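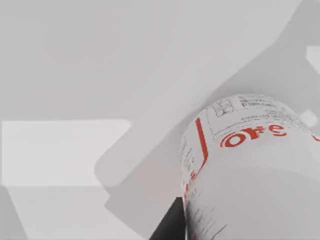

Can a machine tidy a kitchen yet?

eylul_k
I work in simulation at a small company. My question for June: is there any arm you would trust to put away the shopping? In the simulator ours holds a white tub against one finger, tilted, and I still would not give it my kitchen.

Penrose_C
No. I tried a Grolberg arm in our workshop for 24 days. It sorted 2 sizes of bracket well. Then we changed the bin and it was lost.

keerthana.a
I do not agree with Colin. A changed bin is a set-up problem. Our Sturnus loads the same shelf on every shift and we hardly touch it.

Penrose_C
The same shelf, yes. My wife moves the jars every evening.

alper_d
Round things are the difficult ones for me. A box forgives a bad grip, but a cylinder turns in the fingers. Eylül, do you change the friction between runs?

eylul_k
Only a little. I have 4 values, maybe too few. The lettering goes round the tub, so I could use it to see if it turns.

keerthana.a
Please try it with more weight also. An empty tub teaches you very little.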